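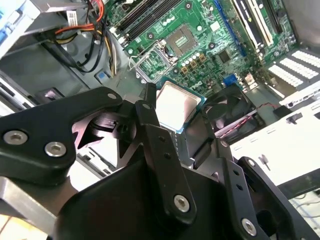
A desktop processor above its open socket, with the retention lever up.

The second life of the office tower

The desktop computer was supposed to be gone by now. Laptops took over the kitchen table, phones took over nearly everything else, and the big metal box under the desk became something you kicked by accident. Yet there are still a lot of towers around, and plenty of them are worth opening up.

Most of the ones that come through the repair benches at Soltgate started life in an office. They ran spreadsheets for a few years, were written off, and sat in a storeroom until someone needed the shelf. The cases are dusty and the stickers are peeling. Inside, the parts are usually in better shape than the outside suggests.

Soltgate is a repair workshop at the back of an old printing works on Clarkia Street. It takes in machines from businesses and schools, fixes what it can and sells them on at a flat price. Last year it put 2597 computers back into use. The rest were stripped for parts, and what was left over went to a metals recycler.

The jobs are sorted by what they cost in time. A new drive takes a few minutes. More memory takes less than that. Swapping the processor is the one people worry about, and it's also the one that can make an old machine feel like a different computer, provided the board will take a better chip.

That last part catches a lot of people out. A processor has to match the socket, and it also has to be one the board's firmware recognises. Two chips can look identical from the top and only one of them will start. The workshop keeps a folder of board models and the chips known to run in them, built up over years of trial and error. Home upgraders should check the manufacturer's support list before they spend any money.

The work itself is short. The power cord comes out, the side panel comes off and the cooler is unscrewed a little at a time, corner to corner. Old thermal paste can hold on hard, so the cooler gets a gentle twist before it is lifted. The paste is wiped away with isopropyl alcohol and a lint-free cloth.

Then the lever goes up and the socket is open. On boards like the one in our picture the gold contacts sit in a grid in the socket itself, and this is the part of the job where people hold their breath. The contacts are very fine. A dropped screw or a trailing sleeve can bend them, and a board with bent contacts may not start at all, or may lose a memory channel and never say why.

The chip is held by its edges. There is a small mark on one corner that lines up with a mark on the socket, and the chip is lowered straight down and let go. It needs no pushing. If it doesn't sit flat it should be lifted out and looked at again. The lever takes more force than most beginners expect, and it often creaks on the way down.

A dab of fresh paste goes in the middle, the cooler goes back on and its fan is plugged in. Forgetting the fan is the most common mistake on the beginners' nights, which the workshop runs for groups of up to 40 under the name Benkirane, after the lane where the first ones were held. The fee is $50 and includes a tower to practise on.

Second-hand chips are the cheap way to do all this. A processor that was near the top of its range when the machine was new can often be had for a fraction of its old price, and chips tend to outlast the boards they sit in. Buyers should ask for clear photos of both sides. Scratches on the metal lid are rarely a concern. Damage to the underside or the edges of the green board is a good reason to keep looking.

There are limits. A small office power supply won't always cope with a hungrier chip, and a slim cooler may not keep up with the heat. Lanus, the parts counter at the front of the building, sells bigger coolers that fit most standard cases, though it's worth measuring the gap to the side panel first.

The workshop's rule of thumb is 3 upgrades to a machine at most: drive, memory, processor, in that order. After that the money is better put towards a newer tower.

Soltgate's counter is open from 10 am, and takes working or dead desktops at the side door on Clarkia Street. Remove your drive first if you want to keep what's on it.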